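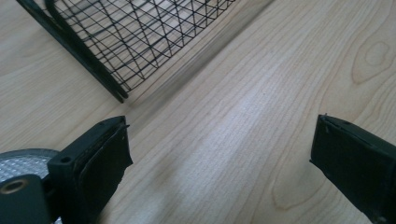 Trinity Mahmoud
Home and Neighborhood Writer, The Miswood Letter

Baoshan Song put the kettle on before I had my coat off, and then she apologized for the mail, which had been moved to a chair so that I could see the table. I had come to talk about the table, after all, and about the basket that lives on it, and she wanted me to get a proper look at both.

"Go ahead and touch it," she said. "Everyone does. They go straight for the knot."

The knot is a long dark oval up near one corner, with brownish lines running around it like the rings you get when you drop a pebble in a pond. The rest of the top is pale, a sort of beige, with fine wavy lines in the grain, and a bigger loop that wanders across the same side as the knot. Baoshan has been eating, sewing, paying bills and rolling out dumpling dough on it for eight years. Before that she had a glass one, and she still gets a little heated on the subject.

"Glass!" she said. "With two boys! I was wiping it before breakfast and after breakfast, and by the time they got home from school I was wiping it again. You could see every finger. On this you have the grain, and a few crumbs can sit there quite happily until you get to them. My mother would be ashamed to hear me say so, but she didn't have my boys."

She runs a small home-organizing business out of the back bedroom, mostly kitchens, with the odd garage in spring. Most of her clients come to her through the Miswood library, where she gives a free talk every March called "Start With the Table." The handout for it now goes to 900 households with this newsletter, so you may have one stuck to your refrigerator already. (I do, under a magnet shaped like a pear.)

I asked her why the table and why not the cupboards, as I'd have thought the cupboards were where the trouble was.

"Well, the cupboards are bad, sure, but they have doors," she said. "You can live with a bad cupboard for years. The table is where you come in tired and put down whatever's in your hands. If you don't give those things somewhere to go, you end up eating dinner on the sofa, and then the sofa's a mess too, and then people call me."

Her answer is the basket. It's black wire mesh, little squares with diagonal wires laid across them so that you get triangles and diamonds, and a thicker bar for a rim. She has owned it longer than the table. I said I would have guessed she'd want something with solid sides, so the clutter wouldn't show, and she put down her cup.

"No, no, no. I had a solid one. A lovely one, my sister-in-law wove it. And I found a library book in the bottom that I'd already paid for! With the wire you can see right through. You can see the wood underneath, so you know when you've got to the end of it. And you can see the electric bill sitting in there looking at you."

The rule in the Song house is that the basket gets emptied while the rice is cooking. Keys go on the hook, school papers go in the folder by the phone, and anything with no home at all goes back to the person who left it, usually by being placed on their pillow. Her older boy once went to bed to find a bicycle pump, a sock and half a granola bar. "The sock wasn't even his," she said, "but he was closest."

We got on to looking after the table itself, as several readers had asked. She's very plain about this. A soft cloth, wrung out well, wiped along the lines of the grain, and then a dry cloth behind it. Mats under anything from the stove. She used to buy a bottled polish called Zimeck and gave it up because it left the top so slippery that the placemats traveled. Now she sticks with the cloths, which are cut from old pillowcases, and she washes them at the end of the week with the dish towels.

"And lift the basket!" she added, when I already had my pen away. "Please write that down. People slide them. It's wire, it's going to scratch if you drag it back and forth every day. Pick it up, wipe, put it back."

She likes it kept up toward a corner, off to one side, so the middle stays open for whoever needs it. In the afternoon the light comes across the top and turns a whole band of it nearly white, and at that hour her younger son does his drawings there, or used to, before basketball. She told me she sometimes sits down at it herself with nothing in particular to do – ten minutes, until somebody wants a snack.

I asked what she'd tell a person whose table was under a foot of paper and who didn't know where to begin. She thought about it long enough to refill both our cups.

"I'd tell them to clear enough for one plate," she said. "Then eat something off it. Tumaini Mugo over on Tanui Street did that in January, just the one plate, and I think she's got her whole table back except for the sewing machine, and she likes the sewing machine there, so that's fine."

Baoshan's next talk is at the library in March, at 7 in the evening. There are 60 chairs and last year people stood along the wall, so do come early. She'll have handouts, and she says you're welcome to bring a photo of your own table, however bad it is.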